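Anano Household Notes
Caring for dried stems, straw and natural-fiber brooms
By Solveig Eide
Updated June 4, 2023

Dried plant material lasts for years indoors if it is kept dry, out of direct sun and free of dust. Most damage comes from moisture in storage and from rough cleaning. The notes below cover decorative stems, straw bundles and working brooms.

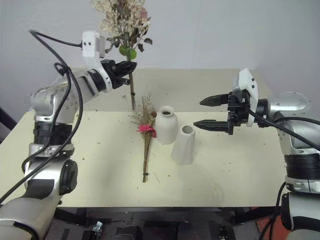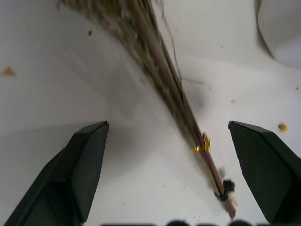

Dried plant material, bouquet and straw.

Humidity

Keep the room below 56 percent relative humidity. Above 62 percent, straw starts to take up enough water to soften, and mold can follow within days if the air is still. A cheap dial hygrometer is good enough. Hang it at the height of the stems and away from an outside wall, where the reading will be off.

Bathrooms and laundry rooms are poor places for anything dried. A kitchen is acceptable at the far end from the stove. Grease settles on seed heads and cannot be removed without wetting them.

Dusting

Use a soft, dry paintbrush, one to two inches wide. Hold the stem just below the head and brush outward toward the tips. Brushing back toward the stem breaks off petals and bracts.

A hair dryer on the cool setting works for dense heads. Stand back at arm's length and keep it moving. Canned air is too strong at close range and may spit liquid if the can is tilted.

Do not use furniture spray. Hairspray is often suggested for holding loose fluff in place – it works for a while, then collects dust that will not brush off. If shedding is a problem, a matte floral sealer in two thin coats is the better choice. Spray outdoors, and let the first coat dry fully.

Ties and bindings

Stems shrink as they lose water, so a tie that was tight in August can be slack by winter. Check ties every few months. Waxed cotton cord grips well and can be retied. Rubber bands go brittle and mark pale stems. Florist wire is fine under a ribbon, but plain steel wire rusts on contact with damp straw and leaves a brown ring.

To retie a loose bundle:

Lay it on a flat surface and tap the cut ends level.
Wrap the cord 4 times, pulling each turn snug against the last.
Finish with a square knot and trim the ends to half an inch.

Brooms in use

A straw broom should be hung with the bristles down or stored standing on its handle. Left standing on its bristles, it takes a permanent bend to one side. A bent broom can usually be recovered: wet the bristles with warm water, press them straight between two boards, clamp lightly and leave for 24 hours in a ventilated spot.

Brittle bristles snap and leave short pieces on the floor. Dip only the lower third in warm salted water, 7 tablespoons of salt to the gallon, for ten minutes. Shake out and hang to dry. Keep the binding out of the water.

Trim uneven tips with sharp shears once a year. Take off as little as possible, working from the outside in.

Insects

Fine powder under a bundle, or small round holes in the stems, means beetles or moths. Seal the item in a plastic bag, press out the air and place it in a chest freezer for one week. Let it return to room temperature before opening the bag, or water will condense on the straw. Repeat once if powder appears again.

Long-term storage

Wrap in plain tissue and lay flat in a cardboard box. Plastic tubs with tight lids trap moisture. Heads should not carry weight, so pack in one layer, or use a card divider between two. Label the end of the box, not the lid.

Related pages: Cane and rush seating – Cleaning baskets – Which cord for which job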